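Search this notebook
Enter keywords
Print this page
E-mail this entry

Notebook, Tidis sim teleop, January

Morning block. Picked up the door task again on the Cludero house scenes. Goal for this block was clean demonstrations of driving the base up to a door, lining up and stopping at a distance where the arm could reach the handle. No arm motion recorded yet. Base and head only, by gamepad.

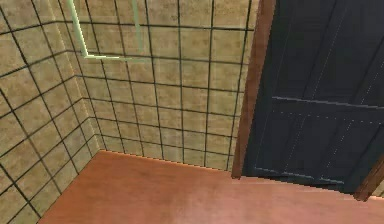
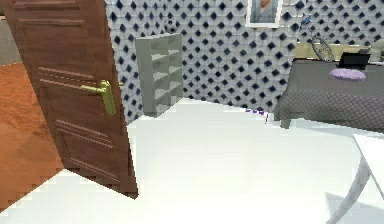
Controller settings first, so I don't have to dig for them again. Left stick is base translation, right stick is yaw, triggers tilt the head. I cut the yaw gain by half from what Plotow ships as default. With the default I kept overshooting the heading and correcting back, and the corrections end up in the demonstration. The policy then learns to wobble. Dead zone is a little wider than before too.

Episode limit is 3000 steps. Most good runs end well short of that. The one I timed properly took 1299 steps from reset to stop, and a second pass over the same start pose took 786 once I quit fiddling with the head tilt. I would keep the shorter one for training and leave the first in the folder marked "slow". It isn't wrong, there is just a lot of standing still in it.

Problems:

Reset sometimes puts the base close enough to a wall that the first thing I have to do is back out blind. I don't want those in the set. Added a clearance check to the reset script, but it only looks at the base footprint and ignores which way the head is pointing. Needs a second condition.

Thin objects on the floor. The collision mesh and the visual mesh don't always agree, and I drove over something once with no contact reported. Sent a note to the people who maintain the assets. Until they answer, treat contact flags near small floor items as unreliable.

Lag on the gamepad stream after long sessions. Restarting the teleop node clears it. Vương, the desktop by the window, is worse for this than the other machine, so record on the other one if it's free.

Labeling. We had been tagging success by hand at the end of each run with the B button. I forgot twice and had to go back and fix the log. Changed it so the recorder won't close a file without a tag. Press B for good, X for discard. If you want to keep a bad run as a failure case, press X and then rename it before the cleanup job goes at noon, or it will be deleted.

Afternoon: replayed the kept runs open loop from the recorded commands. 2 of them drifted near the end and stopped short of the target pose. Physics step was set differently in the replay config. Matched it to the recording config and will rerun them.

Still to do:
- head direction check in reset
- rerun the drifted replays
- write down the stop distance we agreed on, it is only on the whiteboard
- ask whether handle contact goes in this dataset or the next one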